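Module Automatisation et services – Séance 2
Les tâches domestiques et d'atelier sont-elles à la portée des machines ?
Support de cours remis aux étudiants – version du 7 juin 2019

Objet de la séance

La première séance a été consacrée aux robots industriels classiques, qui répètent une trajectoire dans un environnement aménagé pour eux. La présente séance porte sur des travaux d'apparence plus modeste : dresser un plateau, plier un linge, ranger de la vaisselle, approvisionner un poste de montage. Il est demandé aux étudiants de distinguer ce qu'un bras manipulateur sait faire une fois, ce qu'il sait refaire, et ce qu'il sait faire lorsque les conditions changent.

1. Terminologie

On appelle tâche élémentaire une action dont le début et la fin peuvent être constatés sans discussion : saisir un bol, le poser sur un plateau. On appelle corvée une suite de tâches élémentaires que la personne qui l'exécute ne décompose pas elle-même. Mettre la table est une corvée. Le taux de réussite d'une corvée se déduit de celui de ses étapes : une chaîne de 20 étapes réussies chacune à 98 %, en les supposant indépendantes, n'aboutit qu'environ deux fois sur trois.

2. Objets rigides

La saisie d'un objet rigide, de forme connue et posé sur une surface dégagée, est considérée comme acquise pour de nombreux usages. Trois difficultés subsistent néanmoins. Les formes coniques offrent peu d'appui à deux doigts parallèles. Les bords minces se dérobent au serrage. Les objets placés l'un près de l'autre imposent une approche verticale, parfois incompatible avec la hauteur de la pièce saisie.

En atelier, ces difficultés se contournent par l'outillage : gabarits, bacs compartimentés, doigts taillés sur mesure. Dans un logement, l'outillage n'existe pas et l'on ne peut guère en exiger l'installation.

3. Objets souples

Un linge n'a pas de forme propre. Sa position ne se résume pas à quelques coordonnées, et chaque contact la modifie. Les travaux actuels procèdent le plus souvent par repérage d'un coin ou d'un bord, mise sous tension, puis dépose. La durée d'exécution demeure très supérieure à celle d'une personne, et la qualité du pli dépend fortement de l'étoffe.

4. Étude de cas : le banc Tiltumstead

Le banc Tiltumstead associe des plateaux, des gobelets, des bols, des récipients et des linges de couleurs diverses. Le protocole Domine, utilisé pour l'évaluation, prévoit 201 essais par corvée. Un essai interrompu par l'opérateur est compté comme un échec, quelle qu'en soit la cause.

Objets et linges du banc : 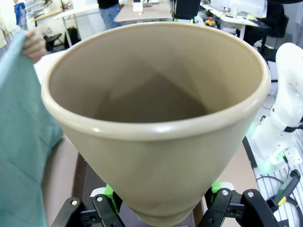
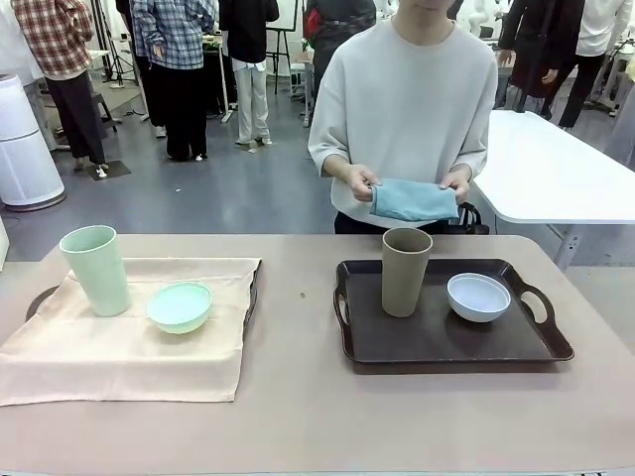
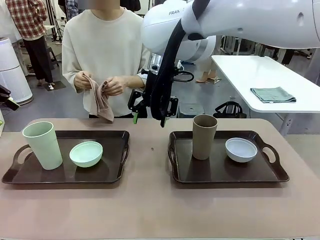
L'interprétation des résultats appelle deux réserves. En premier lieu, un taux de réussite n'a de sens qu'accompagné de la liste des variations admises : place des objets, teinte, éclairage, présence de personnes à proximité. En second lieu, la remise en état entre deux essais est presque toujours assurée par un opérateur, et ce travail figure rarement dans les temps publiés. Pour un exploitant, il s'agit pourtant d'un coût réel.

5. Position retenue dans ce cours

À ce jour, les machines exécutent de manière fiable certaines étapes des corvées courantes – principalement la prise et la dépose d'objets rigides. Elles n'exécutent pas encore de corvées entières dans un lieu non préparé avec la régularité attendue d'un service. L'atelier devrait précéder le logement, pour des motifs d'organisation autant que de technique.

Travail à rendre

Choisir une corvée, la décomposer en tâches élémentaires et indiquer, pour chacune, le critère de réussite retenu. Le texte n'excédera pas 2 pages. Les étudiants du groupe Bisht traiteront une corvée domestique, ceux du groupe Lernerton une opération d'atelier. Les copies sont à déposer au secrétariat du module avant la séance 3.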